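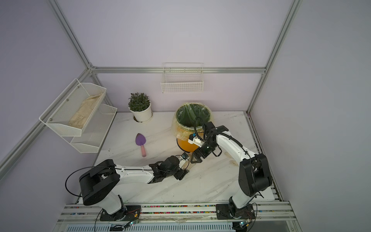
O canto das plantas: método e economia no cuidado doméstico

A jardinagem de interior pede pouco espaço, mas não dispensa organização. É esse o princípio do caderno de práticas que a Casa Campbell publicou em março, dedicado à manutenção de plantas em vaso dentro de casa. O texto, coordenado por Réjean Landry, reúne 13 fichas de trabalho destinadas a moradores de apartamentos e a escolas com salas de cultivo.

A primeira recomendação diz respeito à superfície. O caderno aconselha uma bancada lisa e clara, na qual a terra derramada se perceba de imediato e possa ser recolhida antes de se espalhar pela divisão. O vaso deve permanecer sobre o prato durante toda a operação, inclusive na rega.

Segue-se a escolha das ferramentas. Para vasos pequenos, uma pá de mão é suficiente. Shirley Beaulieu, responsável pelas oficinas do programa Canda, defende os cabos de cor viva. «Uma pá cor-de-rosa encontra-se depressa entre folhas e sacos de substrato. As verdes acabam muitas vezes no lixo», observa.

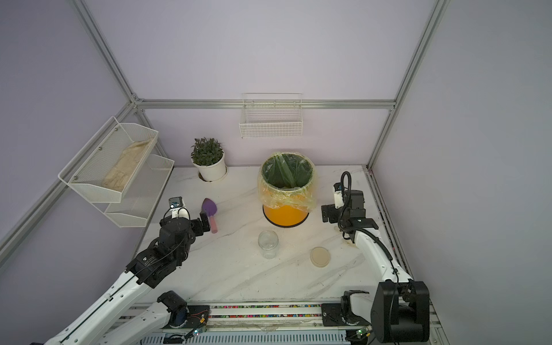 Vaso com prato, pá de jardinagem, frasco de vidro e balde forrado com saco, sobre a bancada.

O frasco de vidro ocupa um lugar de relevo nas fichas. Serve para guardar sementes, medir água ou enraizar estacas, e a transparência permite acompanhar o nível do conteúdo. Recomenda-se lavá-lo e deixá-lo secar aberto antes de voltar a enchê-lo.

Quanto aos resíduos, o caderno é taxativo: o balde fica ao alcance da mão, com o saco dobrado sobre o rebordo. Folhas secas e raízes cortadas seguem diretamente para o seu interior. A terra limpa pode ser aproveitada.

A arrumação vertical completa o conjunto. Cestos de rede metálica fixados à parede libertam a bancada e deixam circular o ar, o que convém a panos e luvas húmidos. Landry sugere que um dos cestos se mantenha vazio, reservado ao material em uso.

O programa Canda distribuiu 1.023 exemplares do caderno e prevê 70 oficinas até ao final do ano letivo seguinte. As inscrições abrem a 13 de maio de 2024, junto da secretaria da Casa Campbell.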